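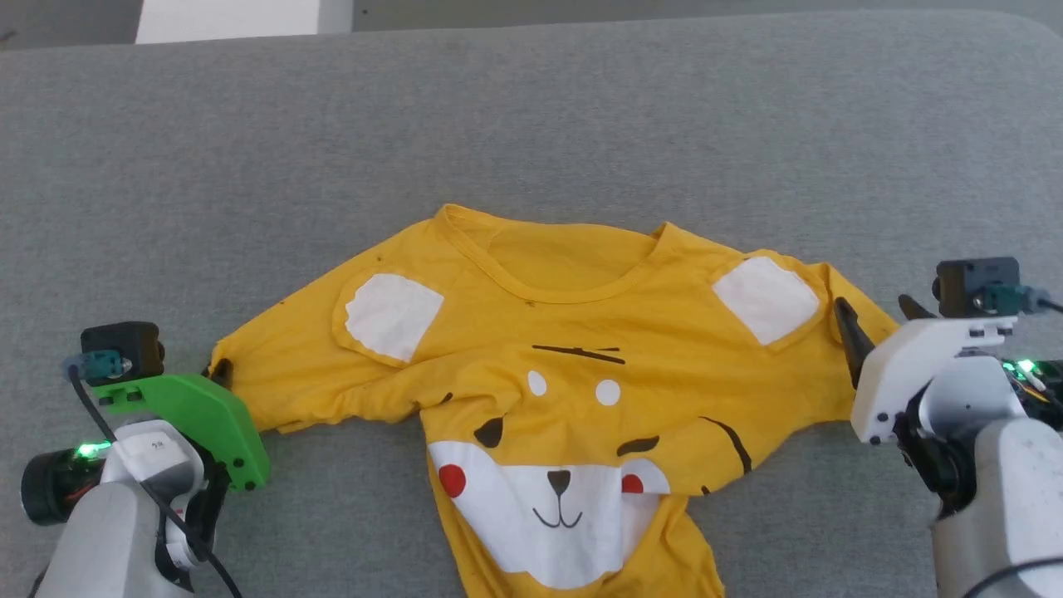

LODPORT, 12/14/23 – Textile care company Restico has started to use two-armed robots from Trultix for folding T-shirts in its Lodport laundry. The step comes after a trial that began in July with 3 employees.

The robots work with small cotton items. Ironing, stain checks and packing stay with the staff, who also decide which shirts are sent to the robot table. 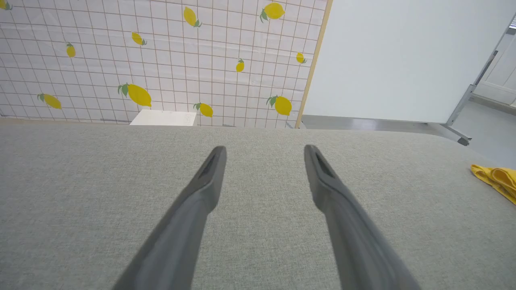
Each employee on the folding team gets 10 hours of paid training and then changes tasks every 2 hours. No jobs will be cut – this is written in the agreement with the team. 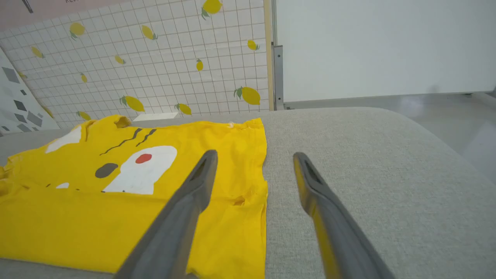
Mekdes Alemayehu said her shoulders hurt less after a shift, but she would like the training to be longer.

Restico will offer the same training to 20 more employees at its Zein site.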